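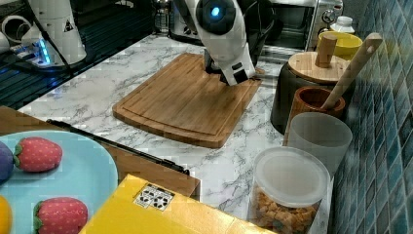 The Grenov Savings Diary is looking for households in Prarnov who would like to write down, for one full summer, how they put money aside for costs that do not come every month. We mean the boiler service, the school trip, the new tyres, the present for a cousin's wedding. We are also interested in smaller purchases for the home. A bamboo chopping board with a groove for the juice does not ruin any family, but it must be paid from somewhere, and we would like to know from where. Some people have a jar, some have a second account, and some people take it from the food money and eat more rice until the month is finished.

Search this site
Enter keyword
Go

June
By Jihad Hourani

Who we are looking for

We have places for 39 households. A household can be one person living alone, a couple, a family with children, or friends who share the rent. You do not need to have any savings at the moment. You also do not need to be good with numbers. At least one person in the household must be over eighteen and must have some part in deciding how the money is spent.

Last year we sent a short questionnaire to the whole district and 927 people answered it. Many of them wrote that they do save, but that they could not say how much, or for which purpose. The questionnaire had only boxes to tick, so we could not learn more from it.

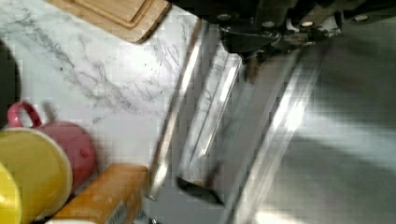

For this reason we have chosen a diary this time. You will receive a paper notebook or, if you prefer, a simple form for your phone. Once a week you write what you set aside, what you took out again, and one or two sentences why. It takes most people less time than washing the dishes. If you forget a week, please leave the page empty and continue with the next one. We do not want that you guess afterwards.

What we ask from you

— a first meeting at the Muñoz building, which lasts one hour
— a diary entry each week until the end of September
— a second meeting, or a telephone call, when the diary is finished

We will never ask for your account number, your PIN or a copy of your bank statement. If someone contacts you in our name and asks for these, please do not answer and tell us. 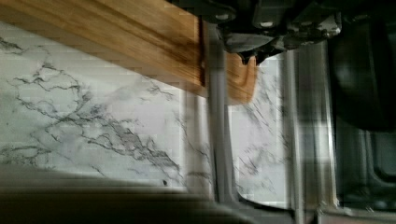 Wooden board on a marble-patterned surface.

What you receive

Every household which completes the diary gets a shopping voucher. The Clellalano foundation pays for the vouchers and for the printing, and it has no access to the diaries. You may also keep your notebook after we have copied it. Travel by bus to the meetings will be paid back — please keep the ticket.

You can stop at any moment, and you do not have to explain why. In that case we will ask only if we may use the pages you have already written. 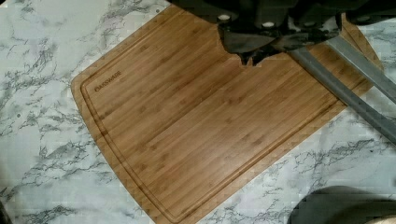

Jihad Hourani

I coordinate the diary and I will read the applications myself. To apply, write me a short letter or e-mail with your first name, the number of persons in your household and the hours when it is easy to reach you. You may write in any language you are comfortable with; if I cannot read it, I will find a colleague who can. Please do not send details about your income at this stage.

Applications are open until the end of June. If more households apply than we have places, we will draw lots, and everyone will get a reply. The first meetings start at 6 p.m., and small children are welcome.

Grenov Savings Diary, Muñoz building, Room 2, Prarnov | Post box 1701 | © Grenov | Back to top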